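评测对象：Flenura 软包抓取方法（公开代码与权重）
写于 2026年1月

我在物流自动化方面工作，中文是我后来学的语言，所以有些句子可能不够自然，请读者原谅。这篇评测写给想在快递分拣台上试用 Flenura 的人。它的论文题目很长，我只说核心：双臂机器人拿起软的快递袋，把面单转到朝上，然后放到扫描台。难的部分是袋子会变形，而且面单常常藏在褶皱里面。

## 方法的内容

Flenura 由两个部分组成。第一个部分是策略网络，输入头部相机和腕部相机的画面，输出双臂和手指的动作。第二个部分叫“面单朝向估计”，它不重建袋子的形状，只判断面单大概朝哪个方向，以及现在值得不值得再翻一次。作者 Sena Dramani 在附录里写，第二个部分是后来才加的，因为只用策略网络的时候，机器人常常把同一个袋子翻来翻去。

我最喜欢的是这个设计很小。它可以单独拿出来，接在别的策略后面。我把它接到我们以前用的 Ahonen 上面，只改了一个配置文件。

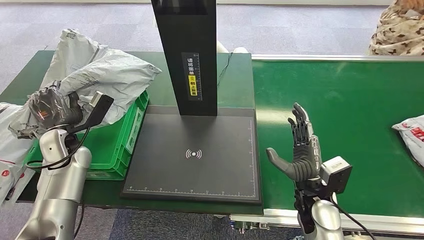
训练数据方面，官方建议每一种包装至少准备 60 条示范。我们按照这个数字做，纸质信封够了，深色塑料袋不够。后来给深色塑料袋增加到 300 条，动作才变得稳定。说明书没有提到这个差别，我觉得应该写进去。

## 测试的结果

我们从十月开始测试，每一轮放 10 个包裹，类型混合。我不想给出一个总的成功率，因为不同包装的差别太大，平均数没有什么意义。我的观察是下面这样：

- 小的硬包裹：几乎没有问题，旧的方法也可以做好。
- 深色塑料袋：反光会影响朝向估计。把台面的灯调暗以后，错误明显减少。
- 大的白色软袋：最困难的一类。袋口收在一起的时候，手指容易进到褶皱里面，腕部相机的视野也被布料挡住。这时候 Flenura 会停下来等待，最多 4 秒，然后松开重新抓。等待的时间可以修改，但是我不建议改得太短。

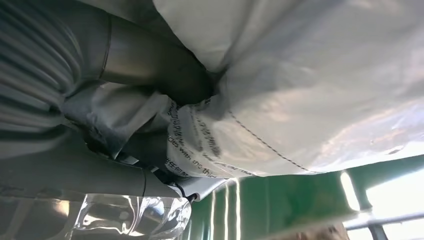

## 和 Skiker 的比较

Skiker 的思路不同，它先把袋子压平，再找面单。对于薄的袋子，Skiker 更快，代码也更容易读。可是里面的东西比较厚的时候，压平这一步没有用处，还会把包裹推到台子的边上。Flenura 在这种情况下比较耐心。

两个方法对扫描台的位置都很敏感。我们有一次移动了底座，忘记重新标定，浪费了半个下午去找网络的错误。

## 不满意的地方

安装文档只有英文版，依赖的版本写得不清楚，我在 Plulletti 的驱动上花了两天。日志里面“翻转失败”和“主动放弃”用同一个代码，统计的时候必须看录像才能分开。还有，论文里的消融实验只用了一种机械手，换成别的手会怎么样，我没有条件验证。

如果你的线上主要是软袋，并且有人可以采集示范，我推荐试一下。如果大部分是纸盒，旧的方法已经足够。下个版本据说会增加触觉输入，等我拿到以后再补充这一段。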